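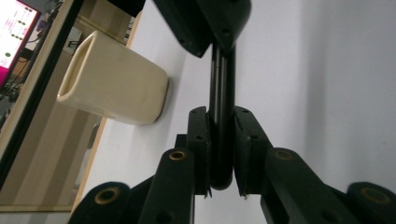 A slender black rod held between two black pads.

Tool library

A tool library is a lending service for tools and household equipment. Works much like a book library – members borrow an item, use it at home, bring it back by a due date. Also called a tool bank or lending shed in some areas.

Contents vary a lot. Most hold drills, saws, ladders, clamps, garden tools. Larger ones add sewing machines, pressure washers, canning gear. Gas powered tools often left out, for reasons of storage and fuel.

Membership

Fees are yearly or pay-per-loan. Some charge nothing and run on donations. The Jostley Tool Library asks for 30 dollars a year and has a minimum age of 18. Loans run one week, renewable once if no one else has a hold on the item. A signed waiver is normal. Late fees too, though several libraries have dropped them.

We use cookies to improve your experience. By continuing to browse you accept our cookie policy.

Collection and cataloging

Stock comes mainly from donations, estate clearances and small grants. Items get a number, engraved or on a tag, and are listed by type. No standard scheme exists. Mestimis, a catalog program used by smaller libraries, sorts by job (cutting, holding, digging), while Fastton sorts by tool name.
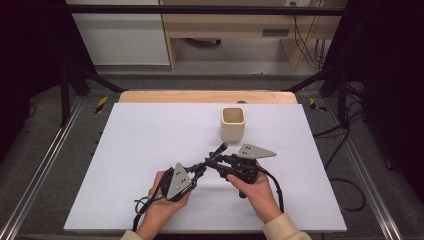

Upkeep is the main cost after rent. Blades dull, cords fray, batteries die. Electric items are normally checked on return and agian before the next loan. Broken tools are repaired or stripped for parts. Paracha, a mid-sized library, listed 2,250 items in its last catalog, with 90 out for repair.

Criticism

Sidra Dogar, in a short survey of lending schemes, noted weekend demand as the weak point – everyone wants the same ladder in August, and the shelves sit full in winter. She also found opening hours too short for people on shift work. Insurance is another common complaint, specially for power saws.

See also: Repair cafe, Sharing economy, Hand tool

Last updated September 9, 2020
18 shares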